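Pinville Home and Trade Fair: a Saturday among the surge protectors

I went to the Pinville fair on Feb 26, 2022, mainly to find out whether any of the gadgets that promise to cut your electric bill are worth the price of parking. Parking was 15 dollars. I'm telling you that first so you know what mood I was in when I reached the door.

The fair fills the old Brollgate hall out past the rail yard, plus a tent on the south side that smelled of wet grass and kettle corn. Admission is free if you hand over an email address. I gave them my old one. The map they give you at the desk is from a previous year, or at least it shows a cafe where there is now a hot tub dealer, and the hot tub dealer was tired of being asked for coffee.

I started with Cirillo, who had the biggest stand and the thickest carpet. Cirillo sells a box you plug into the wall that "balances" your home's current. The man there told me it could take a quarter off my bill. I asked whether that was measured in a lab or in houses, and he said both, and I asked where I could read about it, and he said there was a brochure coming in April. I've been going to these fairs long enough to have heard of many brochures coming in April. The box costs 914 dollars installed. He had a little meter on display that dropped when he switched the box on, but he wouldn't tell me what load it was hooked up to, and an older woman next to me asked him the same thing twice with no better luck.

Plirness was more modest and I liked them more for it. They make timers and switched outlets, the dull kind, and Sorin Coman was running the stand by himself with a sandwich hidden under the counter. His view is that most people would do better to find out what they have plugged in before buying anything at all. I asked how much a switched strip saves in a year and he said it depends on what's on it, probably not much, maybe a pizza. That was the only savings estimate I believed all day. He also said to throw out any strip with a scorched outlet or a loose plug, and not to run a space heater off one. I knew that already, but the couple behind me clearly did not.

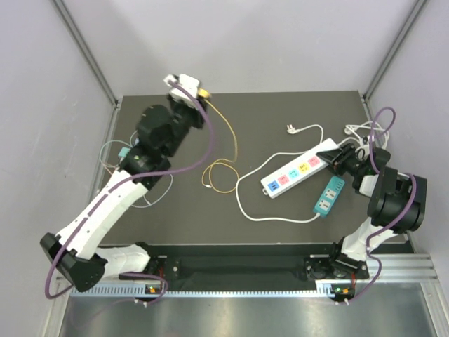
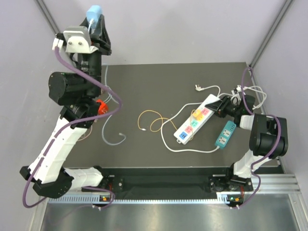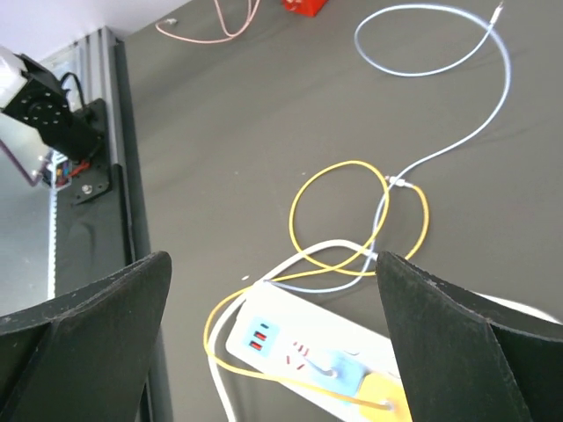
Cords, plugs and a power strip, Pinville.

From there I went to the free talks, which were held behind a curtain next to the flooring people, so every few minutes you heard a demonstration of how quiet the floor was. Tomás Lynch gave the one on standby power. He is an electrician, he said, and he talked like one, mostly about jobs that had gone badly. He was good on old wiring. He was less good on numbers. At one point he put up a chart with no scale on the side and told us the tall bar was "the problem." When I asked what the bar measured he said waste. A fair number of heads nodded at this. I don't doubt that things left plugged in use some power, but I'd like to know how much before I crawl behind the couch every night.

He did say one useful thing, right at the end: borrow a plug-in meter from your library, if your library has them, and go from room to room with it for a week. Mine has 3 and a waiting list.

The tent was where the real selling went on. Window people, gutter people, a man with a mop. I was stopped four times by the same solar company, a different person each time, all of them asking if I was the homeowner. Their quote starts with your monthly bill and works backward, and when I asked what happens to the price if I pay cash, the young man had to go and find somebody – and did not come back.

Lunch was a bratwurst on a bun that had seen better mornings. Seating was hay bales. I can't explain the hay.

Is it worth going? If you need windows, perhaps, although the "fair price" I was offered came with a flyer showing the identical price for their showroom. If you want to learn something about your own house, stay for the Plirness stand and sit through the first half of the talk. Skip the hot tubs unless you enjoy being asked how your back is.

I bought one timer, for the hall lamp. The instructions run to 5 languages and the English is the shortest. It was two minutes fast by Monday, so I have written to Coman and will add a note here if he answers.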